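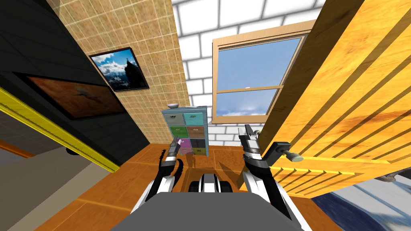

分类：日记 > 上班那些事 > 双臂调试
二月，周三 夜 | 文：拧螺丝的夜猫子

早上到Mirkport的时候暖气还没起来，我裹着外套开的机，手指头冻得敲错了两次密码。本来今天的计划是把Dustotach的右手腕换完就收工，下午还能去修我那辆自行车的刹车，结果嘛……自行车现在还在楼道里靠着呢。

从头说吧。上周实机那边右夹爪老是夹偏，拆开一看，腕部的轴承磨得发涩，转到某个角度就咯噔一下。备件是Jafri的新款夹爪，周一到货，装上去顺顺当当的，螺丝我按对角顺序分两遍拧，还自我感动地拍了拍它。麻烦在后头：新夹爪比旧的长那么一点点，手指张开的角度也不一样，而仿真里的那台还是老尺寸。我们的规矩是实机换了什么，Gruleck里那间屋子的机器也得跟着换，两边对不上就不许上电跑任务。所以今天一整天，我差不多都泡在那间假屋子里了。

那间屋子我闭着眼都能画出来。白砖墙，木窗，窗外永远是蓝天加几朵云（羡慕死我了，Mirkport已经阴了不知道多久），浅蓝色的窄抽屉柜摆在两条胳膊中间，右边是那扇橘黄色的大木门。因为是从机器人的角度往外看，整个屋子歪歪斜斜的，刚来那阵子我盯一下午就想吐，现在居然觉得挺亲切。柜子顶上还搁着一只小白碗，靠着左边那个角，也不知道是谁建场景的时候放的，我一直没舍得删。

第一件事是改夹爪模型。把新的尺寸填进去，重新生成，导入，报错。再导入，还是报错。我对着日志看了半天，错误号671，翻手册，手册上写的是“关节命名冲突”，五个大字，没了。后来发现是Jafri给的模型文件里两根手指用了同一个名字！左指叫finger，右指也叫finger，你们出厂前自己不打开看看的吗？改了名字，一次过。记在这儿，下次换左手的时候别再掉一遍坑：先改名，后导入。

然后是零位。这个活我还蛮喜欢的，安安静静，慢慢来。两条胳膊先收回来，一个关节一个关节地归零，再抬到预备姿势，左右应该基本对称。左边没动过硬件，数值跟上个月的记录一样，直接放过。右边肩和肘都好好的，问题全在腕上，偏了一点。我写了个补偿值进去，重启，再看，还是偏，而且偏得更多了——符号写反了，唉。改回来以后就老实了。吃午饭之前做完的，算是今天最体面的一段。

午饭是昨天剩的咖喱，微波炉转得外面烫嘴里面冰凉，懒得再转，就那么吃了。

下午对目标点。左夹爪要停在柜子左下角那几个抽屉跟前，右夹爪要停在门把手的左侧，手指竖着，张成一个V字，作为抓把手之前的等待位。听着简单吧？等待位太近，胳膊一伸就会蹭到把手；太远呢，路径规划那个东西会自作聪明，绕一个大弯子，看得人心惊肉跳的。我前前后后挪了好多回，每回挪完都要把画面停住，放大，看手指跟把手之间那条缝。把手前头是一截浅色的圆柱握柄，冲着夹爪这边伸出来，最容易碰到的就是它。原来的安全间隙设的是6毫米，旧夹爪够用，新夹爪手指长，我不放心，改成了15毫米。宁可慢一点，反正门又不会跑。

说到抽屉，顺便唠叨一句配色。灰青、亮青、绿、棕、品红、深灰、紫，还有一个橄榄黄，花花绿绿挤在一个浅蓝柜子上，我第一次见的时候觉得建模的人一定是饿了，在想糖果。可是调起来真方便！“左手去紫的”，一说就明白，不用数第几排第几列。我甚至想给家里的五斗橱也照着刷一遍，袜子放品红，充电线放橄榄黄。（估计刷到第二个就会放弃。）

三点多开始跑循环。只跑靠近和退回，不抓，不拉，纯粹看新手腕的轨迹稳不稳。跑起来我就去擦实机了，这也是该做的保养，拖了好几天：腕部那圈一节一节的纹路里最爱积灰，得拿软毛刷顺着刷，别拿湿布，水渗进去又是一桩事。外侧那根线缆我也顺手捋了一遍，弯的地方没有发白，扎带有一条快断了，换掉。新扎带剪口要朝外，朝里会刮线皮，这是我上一份工作吃过的亏，这里就不展开了，展开又要生气。

擦完回来看屏幕，循环停在第731次，黄灯，没有碰撞，只是右腕的跟踪误差越了线。我心里凉了半截，以为补偿值又有鬼。拉曲线出来一看，误差是慢慢涨上去的，每次都涨一丁点，很像累积。又查了将近一个小时，最后在参数表的最底下找到了：腕部的阻尼还是旧夹爪那套！我换了形状，换了长度，换了质量，偏偏漏了阻尼。对着屏幕骂了自己两句，改掉，从头再跑。

这回我没敢走，搬了椅子坐在那儿看。仿真里两条胳膊的影子落在木地板上，跟着一起一落，看久了特别催眠，我中途大概眯过去了一小会儿，醒来的时候嘴边有口水，幸好屋里就我一个。曲线平平的，像熨过一样。我让它继续跑着，明天早上来看结果，结果没问题再给实机上电，先用最低速，手放在急停上。

临走前把今天改的东西都记进了Gruleck的维护页：夹爪模型、手指命名、右腕零位、等待位间隙、腕部阻尼。写到备注那栏又补了一条，说以后换件的清单里要把阻尼单独列一行，加粗。旧夹爪没扔，轴承拆下来装袋贴了标签，夹爪本体塞在工具柜最下层，说不定哪天还能拆两颗螺丝用。

还有几件没干完的，写在这里免得睡一觉就忘：急停按钮的外壳有点松，明天紧一下；实机左腕虽然没毛病，轴承跟右边是同一批，也该订一个备着；软毛刷秃了，要买新的；Jafri那边得写封邮件，把重名的事告诉他们，语气尽量友好一点。

出门的时候外面下着小雨，没带伞，一路小跑到车站，鞋全湿了，现在还塞着报纸放在暖气边上。自行车刹车周末再修。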